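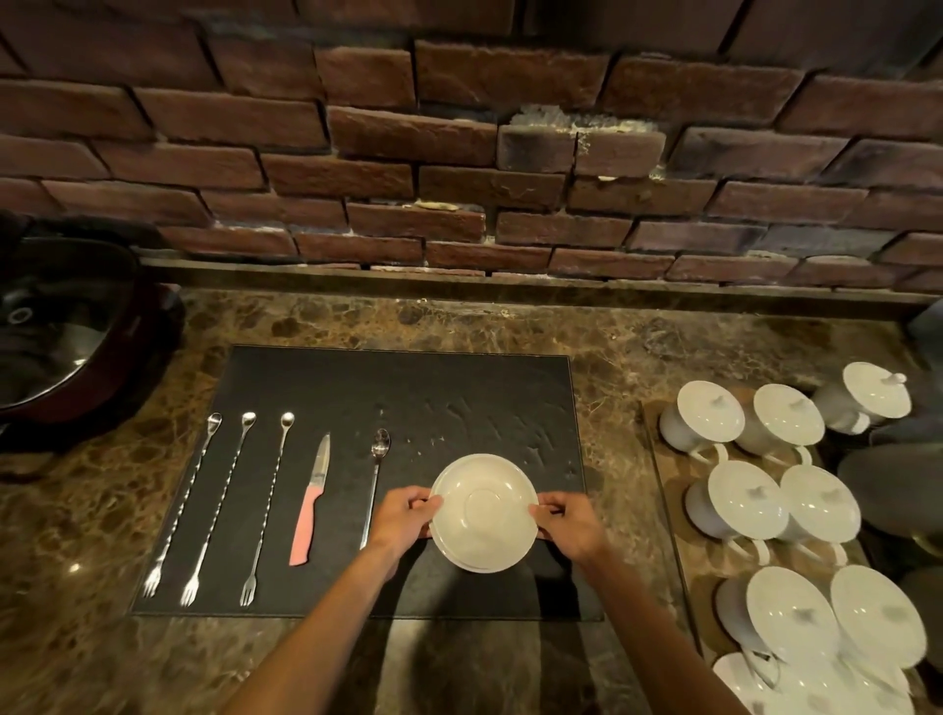 4.2 Staging areas and the problem of the placemat

Of the 344 surface episodes coded in the Trillbridge households, 123 involved what we call a staging area: a bounded patch of counter where things wait before they are used, washed, or put away. Most cooks deny having one. Most cooks then set down a spoon on it while denying it.

The boundary is often a mat. In Figure 3 a black placemat with a stitched border lies on a polished brown marble counter. Three twisted bar spoons, a paring knife and a teaspoon are laid in a row on its left half, and a pair of hands holds a stack of white saucers over the rest. The large pot or cooker with the glass lid stands off the mat, at the left. We coded this arrangement as "sorted by shape," a category that Pawłowska, our second coder, thought too generous to the species.

Figure 3. Long utensils in a row and a stack of saucers at a placemat staging area.

Shape did better than use as a guide to what ended up side by side. A bar spoon and a paring knife share few duties, but both are long and thin, and this seems to be enough. Participants in Zollville told us, with some firmness, that they grouped things by task. The coding sheets were less firm. Saucers and other flat wares were stacked in all but 27 of the episodes in which more than one was present, and the exceptions came mainly from one household that regarded stacking as a moral failing.

Jankauskaitė's account of counter use treats the mat as protection for the surface. We doubt that marble needs much defending from a teaspoon. Mats in our sample were left in place between meals, gathered mail, and were defended against other members of the household, all of which looks more like land tenure than hygiene. Section 4.3 takes up the disputes, including the one over the butter dish, for which Czesław Pawłowska's coding notes run longer than the episode itself.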